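Keep one tub for the odds and ends

Every house with children in it has a tub of things that don't belong anywhere. Ours is grey, deep enough to lose an arm in, and lives at the foot of the stairs. It takes whatever is left on the floor at seven in the evening. I want to argue that this tub is a good thing and that the current fashion for sorting toys into small labelled boxes has gone too far.

I have tried the small boxes. Two years ago I bought a set from Stistetti, the kind with a clear front and a slot for a card. I wrote the cards. I had one for animals, one for vehicles, one for bricks, one for play food, one for dressing up, and so on along the shelf. It cost me £86 and most of a wet afternoon. For a short time it looked very well.

The trouble started with the things that had no card. A plastic bowl that had come from the picnic set but was now used as a boat. The lid of something. A curved bit of track from a set we no longer owned. I put these on top of the shelf while I thought about it, and within a month the top of the shelf was the fullest place in the room. My answer at the time was to buy more boxes. Lightfoot sells a divider for their drawers, and I bought those too, and then I had more compartments and the same heap.

The people who sell storage will say that the heap is a sign you own too much. There is something in that. When we moved house the removal firm, Bovell, charged by the carton and I took an interest in what was going into them. I began a count of every toy and part of a toy in the children's room and gave up at 492, with the cupboard still shut. We gave a good deal of it away and I don't miss any of it. But the heap came back, smaller, and it was made of the same sort of thing. Children make odds and ends. They take sets apart and carry the pieces about. A tidy system has to allow for that or it will be broken by Thursday of the first week, and it is the adult who will be mending it.So I went back to the tub. It came from the shed, where it had held compost bags, and it has sloping sides so that small things slide to the middle where they can be got at. There is no card on it. Anything that is part of a proper set, and that is wanted as a set, still has its own box. The wooden railway has one and so do the bricks. Everything else goes in the tub, and the rule is that nobody has to decide anything. 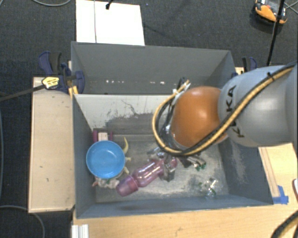
The objection I hear most often is that children can't find what they want in a mixed container. I don't think this is true, or at least it isn't true in our house. A child looking for one particular thing will rummage, and while rummaging will come across three other things and forget about the first. That is a fair description of playing. The labelled shelf sent them straight to the box they had in mind and they took out what they always took out. Some of the boxes at the far end weren't opened from one school holiday to the next.

A second objection is dirt, and this one I accept. The bottom of a toy tub gathers crumbs, fluff, dried mud and the small hard bits that come off larger things. It needs tipping out on to an old sheet every so often and wiping round with a damp cloth. I do ours at the start of each school term and it takes me less time than straightening the shelf did every evening. I also throw out what is plainly broken while I'm there. A toy that has been through three of these clear-outs without anyone playing with it goes in the charity bag, unless somebody objects, and then it gets one more term.

The third is that it teaches children to be careless. I have more patience with this than I used to, as my own mother makes it. She kept our toys in a cupboard with a key. But what I want a five-year-old to learn is that the floor gets cleared before bed, and a five-year-old can do that with a tub. With a row of labelled boxes she could not. She would stand there holding a doll's cup, asking me whether it was play food or kitchen, and I would tell her, and then she would pick up the next thing and ask again. In the end I did it all myself after she had gone up. I don't see what that taught her.

There are limits. Very small parts, button batteries and anything that can be swallowed shouldn't go into an open tub if there is a baby about, and the same goes for glass or for anything with a sharp edge. Paper gets ruined in there. Jigsaws should never go near it. And one tub is enough. When a second one appears you have stopped keeping odds and ends and started keeping rubbish, and I say that having once had two. When ours is full, something has to come out before anything else goes in, and the children have turned out to be stricter about this than I am.

I looked recently at what it would cost to have the room fitted out properly. Hellus will measure up and build a wall of drawers and cubbyholes, and the quotation for our room came to £3,685 before painting. I could see the appeal. It had soft-closing drawers and a bench under the window. But when I asked where the odd pieces went, I was shown a drawer with twelve sections in it, each one the width of my hand. A plastic bowl wouldn't have fitted in any of them.

We spent £400 of the money on a decent rug, which has been better for the room than any cupboard would have been, as the children now sit on the floor in there instead of dragging everything down to the kitchen. The shelf has books on it. The Stistetti boxes went to the shed - they are good boxes, and they hold screws and seed packets perfectly well, with the cards turned over and written on the back.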